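4.2 What the packing task did and did not show

Most of what has been written about the two-arm student project at Skernstead rests on its packing task. The task is easy to explain, it films well, and the students themselves put it first in their closing report. We think it has been asked to carry too much. The students did careful work, and our doubts are mainly with the claims that were built on top of it, including some we made ourselves in the first draft of this paper.

The task was set in March by the teaching team and was the same for every group. Small toiletries and packets were laid out on a table, and the arms had to put them into an open box. Groups could choose their own order of work and decide whether to use one arm or both. They could guide the arms by hand through the Ristetti control software or play back a routine they had trained. Figure 3 shows the kind of layout the groups worked with: a shallow white box, a couple of items already inside it, and a bottle and a squeeze tube still on the table.

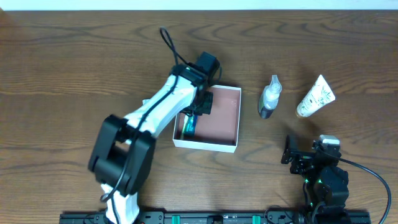 Murden Papers in Technical Education, vol. 2

Figure 3. Packing task, student workspace. One gripper is over the box; the second arm is folded to the right.

The folded second arm deserves more attention than it got in the closing report. The project was described to parents and to the school board as a study of two arms working together, and the course outline uses the word "cooperation" throughout. Yet in the recordings we reviewed, one arm usually did the packing while the other stayed near its base. When we asked about this, students said that bringing both arms to the box raised the risk of a collision, and that a collision cost marks. That is a sensible choice on their part. It does mean that the task, as marked, rewarded them for leaving half the equipment alone.

A second problem is the meaning of success. The marking guide gave full credit for any item that ended up inside the walls of the box. It said nothing about where the item lay, whether it could be lifted out again, or whether there was still room for the larger pieces. A packet dropped in one corner scored the same as a packet placed there on purpose. Several groups worked this out early and released their items from a height – a quick method, but hardly the careful placement that the outline promised.

The headline figure also needs care. The report states that the groups logged over 300 attempts, and this number has since been repeated as if it described 300 separate tests. It does not. An attempt was counted each time a student pressed the start key, so a routine halted after a moment and started again went into the log as two. No record was kept of who was at the controls, and hand-guided runs were mixed with trained ones in the same column. We tried to pull them apart using the software's own files and gave up, as too many had been saved under the same name.

Cost is another point on which we would urge caution. The school spent $4000 from its equipment fund, and the Mạc teaching kit used for the introductory unit came out of a different budget altogether. Neither figure includes the technician's hours, which by the teachers' own account were the hardest part to find. A school that reads the report and sets aside the same amount is likely to come up short.

None of this makes the packing task a poor piece of teaching. Students who had never written a line of code before the course could explain, by May, why a soft tube is harder to grip than a stiff bottle, and some of them could say what they would change about the gripper fingers. We heard good arguments over whether the box should be fixed to the table. Those conversations seem to us the strongest evidence the project produced – and they were not marked.

We would therefore treat the packing results as a record of what students chose to do under a particular set of rules. They are weak support for any claim about how well the arms perform, and weaker still for the claim that the course taught cooperation between them. The stacking task, discussed in the next section, was marked differently and raises other difficulties.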